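May 22, 2025
Bench notes, table layout and the green block

Carried on with the standard layout from March. Gonçalo wants the same back row kept for everything in the Calado set so that we stop moving things between people's turns. I have no objection as long as it is written down, so I am writing it down.

Back row, left to right: blue bottle, peach box with the slot, cup, pink tray. White cutting board in front of them, centred on the table. The board is the working area and nothing lives on it permanently. Whatever is being handled goes there, and goes back in its crate when the person has finished.

The blue bottle lies down. Dewanti asked about standing it up and I said no, it falls if anyone leans on the table. The peach box stays with the slot uppermost. 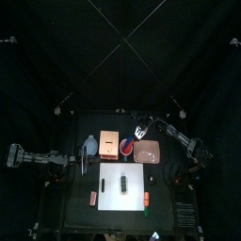

Back row set out, with the dark green block and the black handle on the board.

Handle to the left, block near the middle. I would like a bit more space between them next time. Thitima's sheet says a hand's width, and I had been judging it by eye. Have put a note on the sheet to use the short ruler.

The black surround is doing its job. Had the end flap open in March and the daylight made a mess of the white board, very bright on one side. Salvador has ordered more of the black cloth from Plerkier, 3 metres, for the side that still sags. Delivery note goes in the blue folder, not on the desk.

Cup: the red and blue thing leans to the right. Please leave it that way. It had been turned round at some point last week and the March pages then don't match, which cost me a morning going back through the folder.

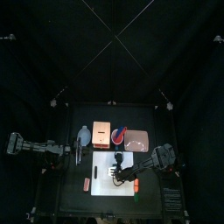
Back row again: blue item, peach box, cup, tray. Board in front.

Tray has the white shape in it. Fernanda would like to swap it for the deeper tray from Inevia. Tried that one on the desk and it is too tall for the back row, it hides whatever is behind. Staying with the pink one unless she finds something lower.

Green block. Four sections stacked, with a thin line at each join. It is so dark that under our lights it reads as black unless you get close, so on the sheet it is now "dark green block" and the old name is struck out. Two people had been writing it up as two different items. 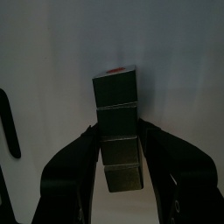

Dark block close up. Four sections, red mark on the top face.

The red mark is how we tell the top. Use it when setting the block out, red upwards, and check it before starting. The sections look slightly out of line with each other in the close-up. I want to put it against a straight edge before I say anything about that. If it is out, Riseo can send another, they hold spares, 700 g version only. Ours is the 400 g.

To do
- straight edge on the green block
- tape corners for the cutting board, it creeps forward over the day
- wipe the board with the mild stuff only, the other cleaner leaves a film
- Gonçalo to reprint the layout sheet with the new block name
- ask Salvador whether the cloth comes hemmed

Counter on the log stands at 2,000, so start a new book after this page. Old one goes on the shelf with the others, spine outwards.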